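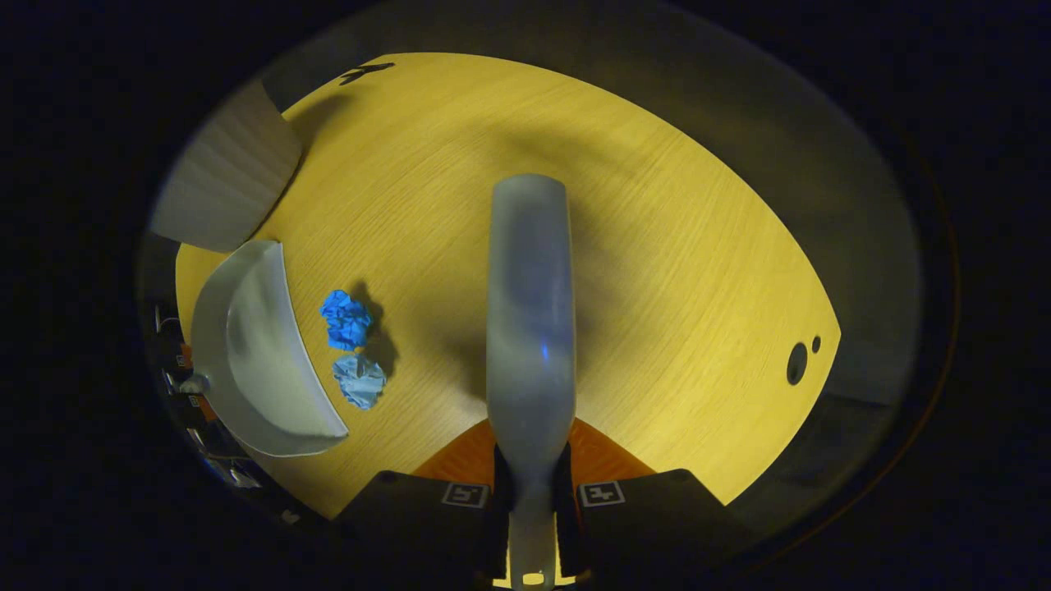 Shared Workspaces Forum > Furniture and Surfaces > Care of wooden tabletops

7 replies | 296 views | 3 shares

facilities_eojo
Original post

Good morning to all members. I am writing on behalf of the facilities office at Golestani Studios, where we are revising our written guidance on the care of wooden worktables. The present guidance was adopted in August and states that tables are to be wiped along the grain at the close of each session and that crumpled paper, cloths and other discarded items are to be removed before the next group arrives.

Two matters remain unsettled. The first is whether colored items, blue ones in particular, may be left on pale wood for any length of time. The second is whether the session leader or the evening cleaning crew should be responsible for clearing the surface. I would be grateful to hear how other sites have addressed this.

Ekene Ojo
Facilities Office

tabletop_registry
Reply

Thank you for raising this. At our site the rule is that a table is cleared by whoever used it last. Dyed tissue and dyed cloth are treated alike: neither may remain on bare or oiled wood overnight. We had a mark on one table from a damp blue wipe, and the repair invoice came to 300 dollars. The finish had to be taken back across the whole top, as a local repair would have shown.

f_ekpo
Reply

I must respectfully disagree with the previous member on one point. A dry item does not transfer dye to a sealed surface under ordinary conditions. Our tables were finished by Lukex, and we have left dry colored paper on them for entire weekends without a mark of any kind. The concern should be confined to moisture. A general prohibition will be ignored by staff, and the one rule that matters will be ignored along with it.

Funmilayo Ekpo

tabletop_registry
Reply

The member's experience is noted. Our difficulty is that the person clearing the room at 7 p.m. cannot be expected to determine which items are damp and which tables are sealed. A single rule is easier to enforce. We have 1410 square feet of shared space and one person on the evening shift.

stinico_rooms
Reply

We follow a middle course at Stinico. Each table carries a small card on its underside giving the finish and the date of the last treatment. Unsealed tables are covered before any work with dyed materials. Sealed tables are simply cleared and wiped. The cards took an afternoon to prepare.

With regard to the grain, we also wipe lengthwise. Staff were previously wiping in circles, and under low evening light the haze was quite noticeable.

f_ekpo
Reply

The card arrangement appears sensible, and I would support it. I would add only that round tables require particular attention at the rim. People wipe the middle and stop short.

quiet_corridor
Reply

May I ask what product is recommended for a light blue mark on a yellowish wooden top? We have been offered a cleaner from Zurance but the label does not mention oiled finishes.

stinico_rooms
Reply

Please do not apply it until the supplier has confirmed in writing that it is suitable. In the meantime, a barely damp white cloth, followed by a dry one, should do no harm. Test beneath the table first. If the mark is in the oil itself, it will need light sanding and a fresh coat, and the matter should be referred to whoever finished the table.

facilities_eojo
Original poster

I thank all members for their contributions. Our draft will now require that colored items be removed from unsealed tables at the end of each session, with the session leader responsible, and that the finish be recorded on a card under each top. The question of dry items on sealed tables will be left to each building manager. I recognize that this does not fully satisfy either side of the discussion.

The draft will be posted in the Documents section once our building managers have returned their comments.

Contact the moderators | Copyright Shared Workspaces Forum | Back to top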